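Nurness Community Hall - users' meeting, September, 7.30pm

Present: Kanyarat Boonchu (chair), Baptista, rep from Eledholm Players, 14 others. Apologies taken as read.

1. Last minutes
Agreed. One spelling corrected.

2. Hall hire
Up to 64 bookings. Choir wants the later slot - KB to ask the Players first.

3. Roof
Second quote in, 67 over the first. Go with first. Gutters same week if dry.

4. Zaltavdale coach trip
Deposits due end of month. Two seats left. Packed lunches, no stop on way back.

5. Office computer
Still out of action. Case open, memory slots and processor socket empty. Agreed to get a price for parts befor anything else.

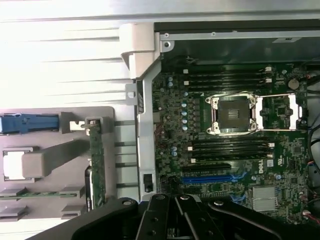 6. Newsletter
Print run 1000 again. Copy to KB by the 14th pls.

7. AOB
Side gate sticking. Tea urn - defered.

Closed 8.50pm.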